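Best way to get old adhesive off a painted tabletop?

Posted March 30, 2023 by Esperanza Nguyen-Tran

Print this page | E-mail this page

I bought a used table from a school sale in Hadby for 11 dollars. The top is painted and in good shape except for one end, where somebody had stuck down a vinyl mat. The mat is gone but the glue is still there, a patch the size of a dinner plate. It is tacky in summer and picks up every crumb.

So far I have tried dish soap and hot water, which did nothing, and a plastic scraper, which took off the thick parts and left a film. I do not want to repaint the whole top if I can help it. I don't know if the paint is oil or latex. The only marking underneath is a stamped number, 2691, and the word Purkness. Does anyone know what is safe to use?

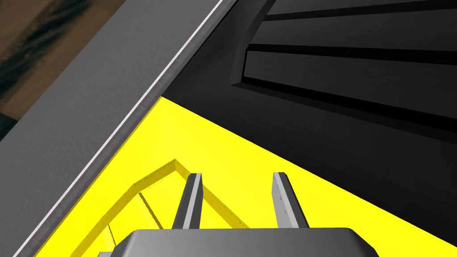 I would also like to know if I should sand the spot afterward or leave it alone. The table has to be usable by the end of April, when my sister's family comes to stay.

Hadby_Dave

Find out what the paint is first. Put a little rubbing alcohol on a cotton ball and rub it on the underside of the edge for a minute. If color comes off on the cotton, it is probably latex and you should keep alcohol and nail polish remover away from it. If nothing comes off, it is more likely oil paint and will stand up to more.

For latex, use plain vegetable oil. Spread it on the film, lay a paper towel over it, and leave it for a couple of hours. Then go back with the plastic scraper held low. You may need to do it 2 times. Wash with dish soap when you are done or the oil will leave its own mess.

For oil paint, mineral spirits on a rag works faster. Open a window, wear gloves, and lay the rag out flat to dry outside before you throw it away. Don't leave it in a ball.

I would not sand unless you can feel a ridge. If you can, use 220 grit and go easy. Anything like 100 will leave scratches you can see across the room.

tundbridge mom

Just use a hair dryer. Worked on my shelf stickers

R. Lagos

The hair dryer is fine for stickers but mat glue tends to smear when it gets warm, and too much heat can lift paint. I'd go with the oil. I used mayonnaise once when we were out of oil and it did the same job, only it smelled. Let the top sit overnight before you put a cloth on it.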